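Shipping and Packing FAQ
Pavura Parcel Services, Lelbridge Depot

Last revised May 28, 2023

What is the maximum weight for a single parcel?

The limit is 100 pounds, including the box and all packing material. Items over the limit must be booked as freight. If a parcel is found to be overweight at the depot, it is held and the sender is contacted with a revised price.

How is dimensional weight calculated?

Measure the length, width, and height in inches at the longest points, including any bulge. Multiply the three numbers and divide by 139. The price is based on the dimensional weight or the scale weight, whichever is greater. A carton with a bulging lid is measured at the top of the bulge.

Can I reuse an old box?

Yes, if the box is rigid, dry, and free of holes, and all flaps are intact. Remove or fully cover old labels and barcodes. Corrugated board loses strength each time it is loaded, so a reused box should not carry more than half of the weight printed on the maker's stamp. The stamp is normally on a bottom flap.

How much cushioning is required?

Leave two inches of cushioning between the item and each wall of the box, including the top and bottom. Fragile items need three inches. Bubble wrap should go on with the bubbles facing the item, overlapping at the seams, and be taped to itself. Wrap parts separately if they can be taken apart.

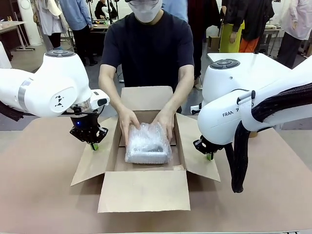
Fill any remaining space with crumpled kraft paper or air pillows. Close the flaps and shake the box gently. If the contents shift, open it and add more fill. Newspaper is accepted but compresses quickly and can leave ink on light surfaces.

Which tape should I use?

Use pressure-sensitive plastic tape or water-activated paper tape at least two inches wide. Apply it in an H pattern on the top and bottom, covering the center seam and both edge seams. Masking tape, cellophane tape, and string are not accepted. String catches in the sorting belts.

Do you offer packing at the counter?

Yes. Counter packing is priced by box size and includes materials. Bring the item unwrapped so that existing damage can be noted on the intake form.

Is my parcel insured?

Each parcel is covered up to $100 at no charge. Additional coverage can be bought in steps of $100, up to $1,000 per parcel. Coverage does not apply to cash, live plants, perishable food, or items packed against the rules on this page.

How do I file a claim?

Submit the claim form within 4 business days of delivery. Attach proof of value and photographs of the item, the inner packing, and all sides of the box. Keep everything until the claim is closed. Claims are reviewed by Nafula Owino at the Lelbridge depot.

Can I change the delivery address after drop-off?

Yes, until the parcel leaves the origin depot. Have the tracking number ready. After departure, the parcel must be returned to the sender and booked again at the standard rate.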